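Setting Up a Reading Desk at the Rurton Local Records Room

Guidance for visitors using the Begay map collection. Revised Jul 17, 2019.

Step 1. Clear and wipe the work surface
Remove bags, drinks and pens before requesting any item. Wipe the surface with a dry cloth and feel for rough spots. Place a sheet of blotting paper over any chip or scratch that could catch a fragile edge. 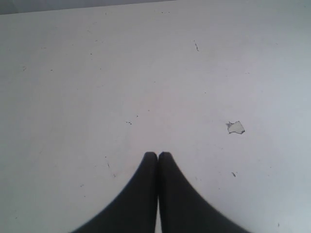
Step 2. Request your items
Complete one slip for each folder. Readers may hold up to 4 folders at a time, and no single folder may be kept longer than 90 minutes. Slips are handed to Noemi Hutchins at the front counter. 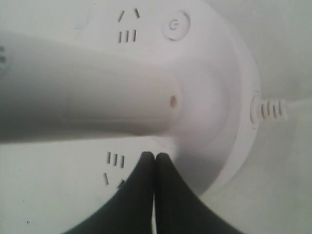
Folded maps must be opened slowly, one panel at a time, with both hands. Sheets from the Purkel survey are wider than most and need space on every side. A device with a broad, round base like this one should be moved well back before the map is laid flat - never slid across the paper.

Step 3. Take notes
Use pencil only. Write the folder number at the top of each page of notes, followed by the sheet number. 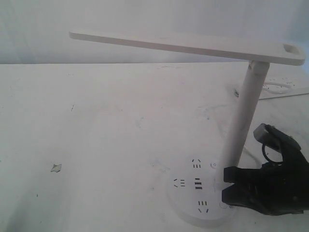

Tracing is not permitted. Readers who need a copy should ask Hui-mei Kong, who can arrange one within 11 working days.

Step 4. Return the folder
Put the sheets back in number order and close the flap.
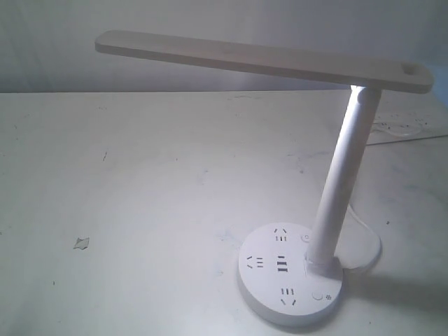
Desk lamp with a long, flat head.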